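Hurnar (manipulation method)

From the Osard robotics reference, an open encyclopedia of manipulation research
Last revised 7 Jul 2025

Hurnar is a method for training robots to handle folded cloth from demonstrations recorded with a hand-held gripper. It was developed in the Osard group by Vojtěch Danko and coworkers. The method predicts gripper motion directly from wrist-view images and uses no explicit model of the fabric. Its distinguishing feature is a procedure called layer relabeling, in which each recorded demonstration is annotated after the fact with the number of fabric layers held between the fingers.

Background

Cloth is difficult for robots because its shape cannot be described by a small set of numbers. Earlier work on folding and unfolding relied on locating corners in an overhead view, or on fitting a simulated mesh to the visible surface. Both approaches lose accuracy once an item has been folded more than once, as most of its surface is then hidden. A folded stack also presents edges that look alike from above but belong to different layers. A grasp placed a few millimeters too high may lift the top layer alone; one placed too low may push the whole stack across the table.

Collecting demonstrations by driving a robot arm remotely is slow, and operators tend to avoid the low, shallow approaches that cloth requires. Hand-held grippers remove the arm from the collection stage. The operator holds a tool with the same fingers as the robot, and a camera fixed to the tool records the view that the robot will have later.

Method

A Hurnar demonstration begins with the fingers open and the cloth at rest on a flat surface. The operator approaches at a low angle, closes the fingers on the stack or on a chosen part of it, lifts, and sets the cloth down at a second location. Finger opening and tool pose are logged with the images.
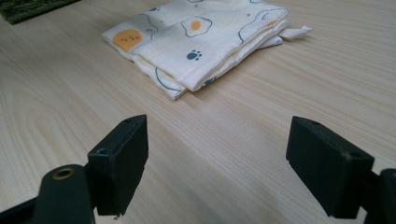

Relabeling takes place in a second pass. An annotator reviews the portion of the recording after the lift, when the number of held layers can usually be read from the side, and this value is copied back to every earlier step of the same demonstration. The policy therefore receives a layer target during the approach, at a stage when the correct value could not have been determined from the images alone. At run time the target is supplied by the user as an input — one layer, two layers, or the full stack.

The policy itself is a conventional image encoder followed by an action head that outputs a short sequence of tool motions. Danko has described the choice of network as secondary to the labels. Images are cropped so that both fingertips remain in view at full opening, which gives the network a fixed reference for scale.

Printed fabrics were included in the training set on purpose. Patterns with strong outlines produce edges that do not correspond to folds, and a policy trained only on plain cloth was found to aim for these outlines. Mixing plain and printed items reduced the error without any change to the network.

Data and results

The main training set, named Kadlec, contains 2000 demonstrations on towels, napkins, and small garments. A smaller set of 300 demonstrations, Prikov, uses items absent from Kadlec and is reserved for fine-tuning.

Evaluation was carried out over 600 robot trials. A trial was scored as correct only if the number of layers lifted matched the requested number and the stack stayed folded when set down. The relabeled policy outperformed an otherwise identical policy trained without layer targets, with the largest difference on two-layer requests. Full-stack requests showed little difference between the two.

A separate test examined how much data the relabeling step needs. With 250 labeled demonstrations and the remainder left unlabeled, most of the gain on single-layer requests was kept. The gain on two-layer requests was lost.

Limitations

The method assumes that the cloth lies on a rigid surface. On padded surfaces the fingers sink before contact with the lowest layer, and full-stack grasps often leave that layer behind. Thin, slippery fabrics are also handled poorly — the layers slide against each other as the fingers close, so the layer count at contact differs from the count after lifting. Since the labels are taken after the lift, this kind of slip enters the training data as a labeling error. A revision begun in April records both counts where they can be seen.

See also
Cloth manipulation
Hand-held demonstration tools
Hindsight labeling
Kadlec (dataset)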